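Hisden Local History Group: autumn newsletter item

The Vurley Collection: what happens next

Members will know from the May meeting that the Vurley Collection has been left to the town. The paperwork was completed over the summer and the collection now belongs to the Hisden Museum Trust. There are 875 items on the list we were given, most of them household and farm tools, with a smaller number of blades, sheaths and belt fittings. The list was typed in the 1970s and has been added to by hand in at least two different inks, so it will need checking against the objects.

Afroza Uddin is in charge of the checking. She has started with the boxes marked "Kitchen and Dairy" because they were nearest the door. So far she has found three butter stamps that are not on the list and one cheese press that is on it twice. Each item is given a new number, measured, weighed and wrapped in acid-free tissue before it goes back on the shelf. The old paper tags are kept with the objects even where they are wrong, as some carry notes about where a thing was bought and what was paid for it.

The Trust has set aside £3000 for storage. This covers shelving, boxes and a dehumidifier for the back store, where the damp on the north wall has been a problem for years. It does not cover display cases. Malsha Bepari has applied to the district council for a separate sum towards these and expects an answer before Christmas. If it is refused we will use the two oak cases from the old reading room, which are sound but do not lock.

Several members have asked about the blades. There are 31 of them. They will not be handled at open days, and they will be kept in a locked cupboard at all times when the store is not staffed. Renato Soriano has taken advice on the law as it applies to museums and has written a two-page note, which is in the blue folder on the desk. Please read it before you sign up for any work on that part of the collection.

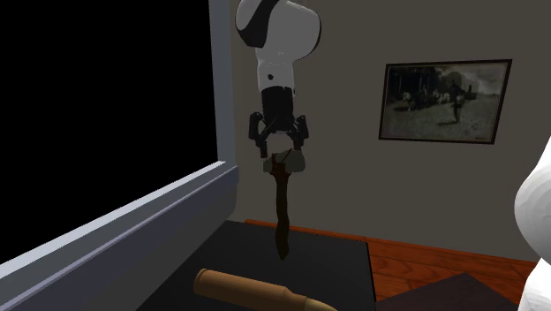
Dagger shape held upright over a black tabletop (computer-rendered view).

Cleaning will be kept to a minimum. Loose dirt comes off with a soft brush. Rust that is stable is left alone, and anything that is flaking goes to Estíbaliz Llorente, who trained as a metals conservator and has offered us one morning a fortnight. Please do not use oil, wire wool or household polish on anything. A number of the sickles were heavily polished at some point in the past and the makers' marks have nearly gone.

We would also like to know more about the Vurley family. They had the ironmonger's shop at the bottom of Kao Lane until it closed, and the collection seems to have begun with things taken in part exchange over the counter. Lama Tarawneh is recording people's memories of the shop. She already has six recordings, including one from a former delivery boy who remembers the drawers of screws going right up to the ceiling and the ladder that ran along them. If you or someone in your family bought from the Vurleys or worked for them, she would be glad to hear from you. Recordings take an hour or so and she can come to your home.

The shop ledgers came with the collection. There are nine volumes, and the last of them ends at entry number 3558, a galvanised bucket and two pounds of nails. The first volume has water damage and cannot be opened safely at present. The others may be read in the store by appointment. Pencils only, please.

A small display of dairy tools will go up in the library foyer once the first boxes have been checked. Help is wanted with writing labels. They should be no more than forty words each, and we have a sheet showing the layout.

The store is open to members on the first and third mornings of each month, from ten until half past twelve. Use the side door, as the front is still being painted. Parking in the yard is limited to four cars and the space by the gate must be left clear for deliveries.

Names for the labelling and checking rotas should reach Afroza by 05/09/2024. A list is pinned up in the library, or you can leave a note in the group's pigeonhole. Subscriptions for the coming year are also due and can be left in the same place in a sealed envelope with your name on it.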